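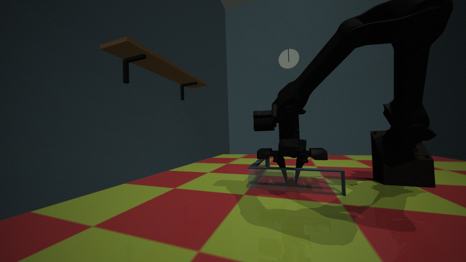
Session 2: Simulate before you solder
Home Arm Build, Herbridge shared workshop
Notes: Marijke Van der Linden

The bin task comes first. Two small balls, a shallow see-through bin, a parallel gripper. Lower the fingers straight down and stop short of the floor. The simulated floor is free. Your kitchen one has a landlord.

Run it 30 times before you order a single servo. Write down the misses too, please. I can tell.

The mat is six squares by six, so call out positions by row and column. "Left a bit" is not a coordinate. Check the arm stretched out low over the board, and look at where the elbow sits relative to the base.
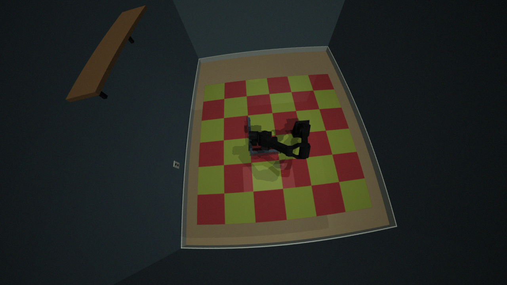
For next time

Read section 8 of the Botari build notes.
Bring your joint limits, on paper.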